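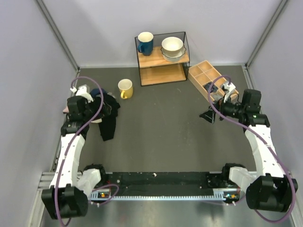 Household Tasks on Show at the Lysenko Centre

The Lysenko Centre opened its robotics laboratory to the public on 27th July, and 231 visitors passed through over the course of the day. The program was organized in partnership with Workik, whose engineers have occupied the east wing of the building since last November.

Most of the interest centred on Pulero, a two-armed system intended for light domestic work. Its enclosure had been set out with ordinary kitchen items: mugs in navy and yellow, a bowl on a scalloped plate, a small two-tier shelf and a divided wooden tray. One gripper held a length of black fabric while the other was brought down toward a corner of the tray.

Fabric remains among the more demanding materials for the project. A mug keeps its shape when lifted, whereas cloth folds differently on each attempt, and the team has recorded 1,055 practice runs with textiles to date. Staff were candid with visitors about the failures among them.

Demonstrations lasted five minutes and were followed by questions. Several visitors asked whether such equipment might assist older residents who wish to remain in their own homes. The Centre advised that no household trial has been scheduled, and that any such trial would require separate ethics approval.

A second display, Zutness, introduced school-aged visitors to the programming of simple arm movements at two workstations. Both will remain in the foyer until November. Admission is free, and school groups are asked to book through the Centre's front desk.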